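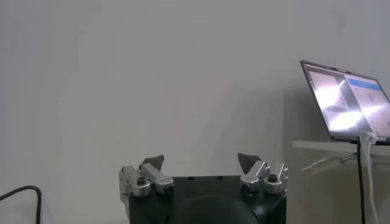 Ticket 900: Label printer skips every other page when printing from Plandik

Status: Resolved
Opened by: Walter Chávez
Handled by: Siamak Bahrami, Edlow Support

Walter wrote:
Hi there, and thank you in advance for your patience with me! I run the mailing desk at Rezaei, and we print our address labels out of Plandik to the old office printer down the hall. It has worked nicely for years, but since Thursday every second page comes out blank. I sent a batch of 41 sheets this morning and went off to make coffee, and when I came back there was a lovely thick stack of which half was no use to anyone. I have turned the printer off and on, I have changed the paper, and I have said a few kind words to it. Plain letters from the word processor print fine.

Siamak replied:
Hello Walter, thanks for such a thorough note, it saves us both a lot of back and forth! If letters are fine, I'm inclined to leave the printer alone and look at the label layout. Could you open Page Setup in Plandik and tell me the paper size, the bottom margin, and which version you're on (it's under Help)?

Walter wrote:
Paper size says A4, bottom margin is 5 mm, and the version is 19. Now that I read it back to you, our label sheets are Letter. I don't remember ever touching that, although we did get the update early in the week and I clicked through it rather quickly.

Siamak replied:
I think we've found our culprit. A4 is a bit longer than Letter, so the bottom of each page spills over onto a second sheet, and with labels that spillover is usually just empty space. Please try this:

1. Open Page Setup and change the paper size to Letter.
2. Click Save as Default, and not only OK, or it will go back the next time you open the program.
3. Close Plandik completely and open it again.
4. Print two pages on ordinary paper first, so you don't use up more labels.

Walter wrote:
Two pages sent, two pages out, both full of addresses! I then got brave and ran the whole Fustis mailing, and it all came out the way it should. The blank label sheets went back in the tray, so hardly anything was wasted. Thank you so much, Siamak, you've been very kind about it.

Siamak replied:
Wonderful news! I'm closing the ticket now, but if the setting changes back after the next update, just reply to this message and it will open again.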